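3.2 Sorting of small plastic tableware at the point of use

The composition of the light plastic fraction depends strongly on what happens before the material reaches a bin. Earlier work on canteen waste has mostly treated tableware as a single class and recorded only its total mass. For sorting purposes this is too coarse. A plate, a cup and a fork made from the same polymer behave differently on a vibrating screen, and long thin parts are lost at a much higher rate than flat or hollow ones. We therefore kept cutlery apart from all other tableware in the records from both sites, the Clalau canteen and the Undotstead day center.

At each site, used cutlery was returned by the diners to open containers set out on the tables, and staff emptied these into a labeled sack after the midday meal. No change was made to the menu, to the supply of tableware or to the cleaning schedule. The two sites differ in one respect that matters for the results: Clalau serves most meals on trays, which are carried to a single return point, whereas Undotstead clears at the table. Contamination by paper napkins was expected to be higher at Undotstead, and this was confirmed (Section 4.1).

The sacks were weighed on arrival at the laboratory and again after food residue had been removed by a cold rinse and the parts had been dried in air. Mass loss on cleaning is reported as a share of the mass on arrival. Parts that were broken into more than two pieces were weighed with the rest but left out of the shape analysis — their outline could not be matched to a type with any confidence. The remaining parts were sorted by hand into forks, knives and spoons.
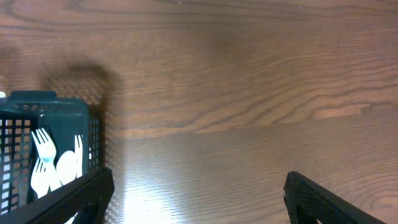

Figure 2. White plastic utensils in an open-grid basket.

Polymer type was determined by near-infrared reflectance on the flat of the handle, where the wall is thickest and the surface least curved. Readings taken on the tines or on the bowl of a spoon were unstable and were not used. Where the first reading gave a match score below the acceptance limit, the handle was wiped, turned over and read again. A part that failed both readings was assigned to the class "unknown" and passed on to the density test. Black parts were not present in the supply at either site, so the well-known problem of carbon black pigments did not arise.

Screening tests were run on a Finum bench unit with a single deck. The feed was 800 g per run, spread by hand over the upper third of the deck, and each run lasted 200 s. Deck angle was held constant. After each run, the material was divided into overflow, underflow and parts lodged in the mesh. The last group is usually added to the overflow in published balances. We report it separately, as lodged parts reduce the open area of the deck and their effect grows over a shift.

In total, 721 intact parts were available for the shape analysis. Length and greatest width were measured with calipers, and the ratio of the two was used as the only shape factor. More elaborate factors were tried, among them the Kovačević index, but they brought no gain in separating forks from spoons and require a flat scan of each part. The simple ratio separates knives from the other two types well. Forks and spoons overlap, and for these the width of the neck is a better guide than the overall outline.

Two sources of error should be noted. First, the sacks were not sealed during transport, and some moisture was lost before the first weighing. The effect is a slight underestimate of the mass on arrival and hence of the loss on cleaning. Second, parts with a strongly bent handle were measured along the chord, so their length is understated. Such parts were more common in the Undotstead material, and the length distributions in Section 4.2 should be compared across sites with this in mind. Neither error affects the polymer results, which are based on counts of parts and not on mass or length.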